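Skellar Hand-Held Gripper Kit
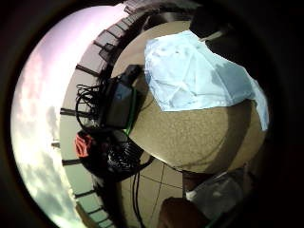 Onville Robotics Club - Equipment Pages

I've had the Skellar kit on my bench (and off my bench, and out on the balcony table) for long enough now that I can write it up properly. Quick summary for people who only read the first paragraph: it's a gripper you hold in your hand, with a wide round-view camera on it, and you use it to record yourself doing ordinary jobs so that an arm can learn from them later. I like it a lot. I have complaints too, mostly about cables!

The kit is on the club shelf and members can borrow it. Deposit is $100, which you get back when everything comes home, and the loan runs 2 weeks. If nobody is waiting you can renew once by email.

What comes in the case
Hand-held gripper with trigger
Camera, already mounted
Two sets of finger pads, soft and firm
Data cable and a spare
Mitura battery pack, 4000 mAh, with its charger
Printed quick start sheet (the PDF is newer, use that)

Setting up
Charge the Mitura pack the night before. Plug the camera in first and then switch on the gripper - doing it the other way around gave me a recording with no trigger data, and I lost a whole afternoon of towel folding to that. There's a short calibration where you open and close the fingers all the way a few times. It's easy to skip and you shouldn't.

I've mostly been doing cloth on a big round table outside, with the sky on one side and the tiled floor underneath, and I picked the balcony because the light indoors at my place is terrible. A light blue cloth on a beige speckled tabletop shows up nicely, and you can still make out the soft folds. The bright sky is harder on the camera. It washes out to nearly white in the brightest part, so if your job needs detail over on that side, turn yourself around or wait for a duller day. There's no manual exposure setting in the software I have. I've asked for one.

How it feels to use
Lighter than I expected. The whole thing weighs less than my cordless drill and the trigger has a nice even pull, so small grabs at the edge of a cloth are very doable. After half an hour my wrist did start to complain, and I'd tell anyone with small hands to try it at a club night first. The soft pads are the ones you want for fabric. The firm pads are better for cups and boxes, though they squeak a bit on anything glossy (my dog hates this).

The view is very wide. I love that, because you don't have to think much about where you're pointing, but it does mean your surroundings end up in the recording along with the job. Railings, cables hanging off the table, all of it. Straight lines come out bent near the edges, so don't panic when your floor tiles curve.

And the cables. There are too many of them and they're all black except for the ones you supply yourself. I've ended up with a tangle on the table more than once. Bring ties, or tape, or whatever you've got.

The software
Recordings copy over as plain folders, one per take. My longest session came to 133 takes and the transfer was roughly the length of a coffee. The Domański viewer opens them without any converting, and you can trim the start and end of each take in there. It crashes if a folder name has a space in it. Use underscores and you'll be fine.

Good for
Folding and wiping, picking up and putting down, packing small things into bags. Anything you'd do with a pair of tongs, basically.

Not so good for
Heavy stuff, anything hot, and jobs that really need two hands. A second gripper can be paired and I'd love to try it, but the club only owns the one. We're looking at the budget again in April.

To borrow it, put your name on the sheet by the equipment shelf or write to the club address with the dates you want. Please wipe the pads before you bring it back, and put the spare data cable in the case too - the last one went missing and we had to buy another.

Page updated 29/01/2021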